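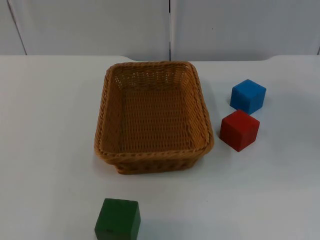 Foto: Tresia / Abdruck honorarfrei bei Nennung der Quelle

PRESSEMITTEILUNG

Tresia legt Beschaffungsplan für Greifarbeitsplätze in Ustisville vor

Erste Ausbaustufe mit vier Arbeitsplätzen, Angebotsfrist endet im Dezember

Ustisville, 18. Mai 2022 — Der Kommissionierdienstleister Tresia richtet an seinem Standort Ustisville Arbeitsplätze für das automatisierte Greifen von Einzelteilen ein. Der Beschaffungsplan liegt jetzt vor und kann von Anbietern angefordert werden. Er regelt, welche Geräte gekauft und welche gemietet werden, in welcher Reihenfolge die Flächen umgebaut werden und nach welchen Aufgaben die Angebote verglichen werden.

In der ersten Ausbaustufe werden 4 Arbeitsplätze eingerichtet. Jeder besteht aus einem Roboterarm mit Greifer, einem Tisch mit heller Arbeitsfläche, einer fest montierten Kamera und einem Steuerrechner. Arme und Greifer werden getrennt ausgeschrieben. Tresia will die Greifer später wechseln können, ohne den Vertrag über die Arme zu berühren. Tische und Beleuchtung beschafft das Unternehmen selbst.

Für den Vergleich der Angebote gilt ein einheitlicher Aufgabensatz. Die Grundaufgabe kommt mit Holzwürfeln in Blau, Rot und Grün und einem rechteckigen geflochtenen Korb aus. Die Würfel liegen neben und vor dem offenen Korb und sollen einzeln aufgenommen und hineingelegt werden. Gewertet werden die Zahl der gelungenen Ablagen, die Zeit je Würfel und die Zahl der Eingriffe durch das Bedienpersonal. Liegen zwei Würfel dicht beieinander, muss der Greifer den einen fassen, ohne den anderen zu verschieben. Auch dieser Fall geht in die Wertung ein. Würfel mit abgenutzter Farbe werden nicht ausgetauscht.

Auf die Grundaufgabe folgen Aufgaben mit Teilen aus dem laufenden Sortiment. Die Teileliste umfasst 1.269 Positionen und ist den Ausschreibungsunterlagen beigefügt. Anbieter müssen angeben, welche Positionen ihr Greifer nach eigener Einschätzung nicht aufnehmen kann. Eine unvollständige Abdeckung führt nicht zum Ausschluss, wird aber bei der Bewertung berücksichtigt.

Kauf und Miete werden getrennt behandelt

Roboterarme und Steuerrechner werden gekauft und über die übliche Nutzungsdauer abgeschrieben. Für die Greifer sieht der Plan Mietverträge mit einer Laufzeit von 15 Monaten vor. Danach entscheidet Tresia über Kauf, Verlängerung oder Rückgabe. Verschleißteile sind im Angebot einzeln auszuweisen. Pauschale Wartungspreise ohne Aufschlüsselung werden nicht angenommen.

Ebenfalls gesondert auszuweisen sind Transport, Aufbau, Abnahme und Einweisung. Bei früheren Anschaffungen waren diese Posten im Gerätepreis enthalten, ein Vergleich zwischen den Anbietern war dadurch nur eingeschränkt möglich. Für Schulungen enthält das Budget 400 Stunden, verteilt auf die Schichten am Standort.

Garrido übernimmt die Planung der Flächen

Mit der Planung der Flächen und der elektrischen Anschlüsse ist das Ingenieurbüro Garrido beauftragt. Der Umbau erfolgt abschnittsweise, der Betrieb in der Halle läuft währenddessen weiter. Zuerst werden Stromversorgung und Netzwerk verlegt, danach folgen die Tische und die Kamerahalterungen. Die Arme werden erst geliefert, wenn der jeweilige Abschnitt abgenommen ist — eine Zwischenlagerung am Standort ist nicht vorgesehen.

Über eine zweite Ausbaustufe am Standort Trikerham wird nach Auswertung der ersten Betriebsdaten entschieden. Mittel dafür sind im aktuellen Budget nicht eingestellt. Die Angebote für Ustisville sollen dennoch einen Optionspreis für baugleiche Arbeitsplätze enthalten.

Hinweise für Anbieter

Die Unterlagen sind auf schriftliche Anfrage bei der Einkaufsabteilung von Tresia erhältlich. Angebote müssen bis Ende Dezember eingegangen sein. Teilangebote für Arme, Greifer oder Steuerrechner sind zulässig. Maßzeichnungen der Tische stellt Garrido zur Verfügung.

Über Tresia

Tresia kommissioniert und verpackt Kleinteile für Handel und Gewerbe. Das Unternehmen betreibt Standorte in Ustisville und Trikerham.

Pressekontakt

Tresia, Unternehmenskommunikation, Ustisville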